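Hestar Grout Refresher, 2-Bottle Kit

Item 3173 | Ships in 2 to 4 days | Home > Kitchen and Bath > Tile Care

I started selling this stuff after I used it on my own kitchen counter, so you're getting the long version. My counter is tile. It came with the house, I was going to rip it out the first winter, and then I got a quote and decided I loved tile after all!

The kit is two bottles. The big one is the cleaner, which you brush into the lines and leave alone for a while (I make coffee). The small one is the color, and it goes on with the narrow brush that's clipped to the side of the box. You paint it along the line, wait until it looks dull, then wipe the tile faces with a damp rag. The wiping is the part you can't put off. I left one corner overnight and spent the next morning scraping it with an old library card.

Colors are Chalk, Oat, Pewter and Dark Slate. Chalk is the one most people want and it's a warmer white than the label makes it look. If your tile is a cool color, order the sample card first – it's cheap and I take it off your order when you come back for the kit. Dark Slate is gorgeous with plain white tile but it shows every wobble in your hand, so maybe do a bottom row first.

How far does it go? One kit did my whole counter and the strip behind the stove, with enough left over to touch up the bathroom sill. Small tiles eat a lot more of it because there's so much more line to cover. Mosaic people, get two.

Catarina Pinheiro wrote in to ask if it works on floors. It does, but stay off it in shoes until the next day, and don't use it in a shower that gets run every morning. For showers I'd go with the Jenar sealer, which is a few dollars more and smells worse, but it holds up under all that water.

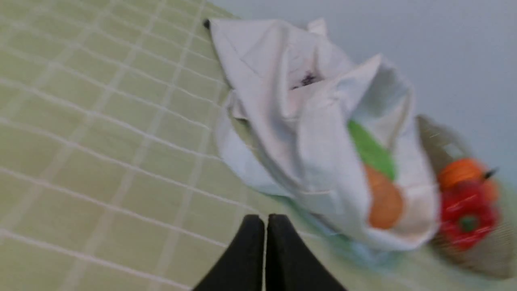
It won't fix grout that's crumbling, either. If bits come out when you run a fingernail down the line, you need to dig it out and regrout before you paint anything. Devendra Rathore left a review saying he skipped that step and had to do the whole backsplash over in February, and he still gave it four stars, so thank you, Devendra.

Keep the color bottle somewhere that doesn't freeze. Mine went lumpy in the garage and no amount of shaking brought it back. Under the sink is fine.

In the box: cleaner, color, narrow brush, a folded instruction sheet in very small type (email me and I'll send you the bigger one)

Rated 4.6 from 409 reviews

Related: Jenar Shower Sealer | Hestar sample card | Replacement narrow brush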